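Pirkitby Kids > How Things Work > Plugs and Cables

What's Inside a Network Plug?

Reading time: 2 minutes

Have you ever wondered how a film gets from the other side of the world to your living room? Part of the trip may be through a little plug no bigger than the end of your thumb!

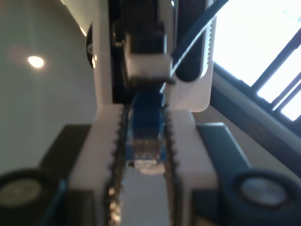
Why is there gold on it?

Look for the row of gold-coloured strips near the end of the blue plug. They are called contacts, and they are the busiest part. When you push a plug into its socket, each contact touches a tiny springy wire inside, and the message can hop across. Real gold is often used as a very thin coating on contacts because it doesn't rust (clever, isn't it?).

What's in the cable?

Most network cables have eight thin copper wires inside, twisted together in pairs. Twisting helps to stop the messages getting muddled up. The messages themselves are just electricity switching very, very fast, and a good home cable can carry 1,000 million tiny signals, called bits, every second!

What's the click?

Many network plugs have a bendy plastic clip. It snaps into the socket and holds on tight, even if the cat walks over the cable. To take the plug out, you squeeze the clip first and then pull gently.

Try it!

Ask a grown-up to show you the back of your router at home. How many sockets can you find? Are any of the cables different colours? Look with your eyes and leave everything plugged in, or somebody's game might stop halfway through!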